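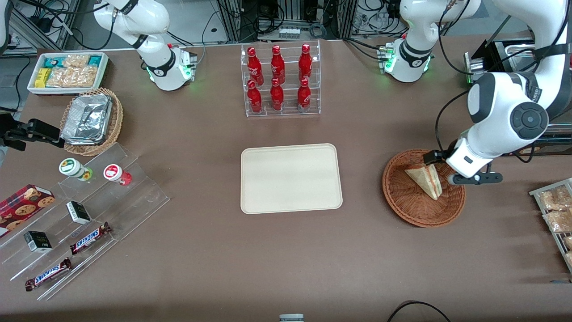 Wendale Community Hall: Kitchen and Snack Counter Check
Checked by: Etornam Dankwa
Month: October
Start: 7:40 a.m.

1. Hand sink, soap and paper towels
OK. Soap refilled.

2. Refrigerator at 41°F or below
OK. Reads 38. Door seal is split at the bottom corner. Fotis Margaritis has the part number.

3. Sandwiches and other cold food labeled with time made
Needs work. Two trays had no time on them. Thrown out.

4. Packaged snacks in date
OK. Oldest box moved to the front of the shelf.

5. Allergen sheet posted at the counter
Needs work. The sheet is last year's and leaves out sesame. New one to be printed before lunch.

6. Baskets and trays clean, liners changed
OK. One basket in the closet has a broken handle. Do not use.

7. Dish machine final rinse at 180°F or above
Fail. Reached 135 on the first run and 196 on the third. Run it empty twice before the first load until Villalobos can look at the heater.

8. Fire extinguisher charged and tagged
OK. Tag no. 224.

9. Back exit clear
Fail at 7:55, folding chairs against the door. Moved. OK at 8:10.

10. Floor drains and mop sink
OK. Slow drain under the prep table, same as last time.

Open items: 2 (seal), 5, 7.
Recheck of item 7 by Wenceslao Sandoval after the repair. Write both readings on the back of this sheet.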